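**Subject: Re: [dostthorpe-toys] Play food, lids, and the table**

Evening all,

Quoting the message from earlier so that people who only read the bottom half of things have a fair chance:

> Hello list,
>
> Three questions from the Tuffnell Road end of Dostthorpe, in no order.
>
> 1. Are we keeping the toy fruit in the see-through bins or going back to the cloth bags? We had a bag returned in February with a real satsuma in it. I would rather not say how long it had been there.
>
> 2. Is it true the berries now live separately from the big fruit? My daughter says the banana has been "moved out" and is upset on its behalf.
>
> 3. What are we meant to put on the wooden table? I was told olive oil by one person and nothing at all by another, both very firmly.
>
> Also the Jilto shopping till is eating its own receipts again.

Right then.

> keeping the toy fruit in the see-through bins or going back to the cloth bags?

Bins. The bags looked lovely for a fortnight. After that every one of them had to be emptied on the floor to find out what was in it, and whoever emptied it was never the one who filled it back up. You can look into the side of a bin and know. You can also hose it down, and I don't need to add anything to the satsuma.

The translucent ones came from Ó Gríofa, end of line. If you break one, please tell me before you glue it. The last repair is still holding but so is the spoon that got stuck to it.

> Is it true the berries now live separately from the big fruit?

Yes. The big fruit (banana, pineapple, the pear that everybody thinks is an avocado) goes in the deep box. Small fruit goes in a shallow bin by itself, so it doesn't sink to the bottom and get declared missing at every stocktake. The last stocktake made it 152 pieces of play food, against a catalogue that swears we own 200. My own theory is that the catalogue was written by an optimist.

Please give your daughter my regards and tell her the banana has more room now.

When small fruit comes back:

- wipe it with a damp cloth, not a soaking one, as the hollow pieces fill up and then dribble on the next family
- let it dry on the table overnight
- strawberries and dark berries go in together, no need to sort by colour
- anything chewed beyond recognition goes in the ice cream tub under the sink

> What are we meant to put on the wooden table?

Not olive oil. It goes sticky and smells like a chip shop on its day off. I use the Tadomwood board oil, a thin coat along the strips, left for an hour and rubbed off with an old T-shirt. It does bring up the difference between the pale strips and the brown ones. One tin does us up to 39 weeks if people stop using it on the door hinges. You know who you are and so do the hinges.

Do put something under hot mugs. I know it's called butcher block and sounds as if it could take a cleaver, but it marks if you look at it sternly.

> the Jilto shopping till is eating its own receipts again

Set the roll in the other way up. If that fails, take the roll out altogether and tell the children it has gone paperless.

If you're buying your own shallow bin, any will do. Mine at home is meant for 400 clothes pegs and does just as well.

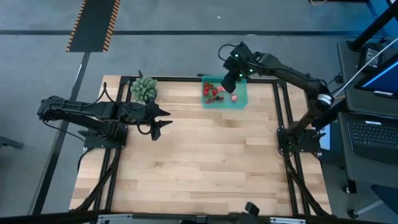
*sent to dostthorpe-toys by the person with the cupboard key*

Strawberries and dark berries have bunched up on the left of the teal bin, as they always will, and there's a round pink one off on its own near the front. Leave them like that. I tried laying them out in rows once and it lasted as far as the car.

Cupboard is open from half past nine as usual. Bring back the lids.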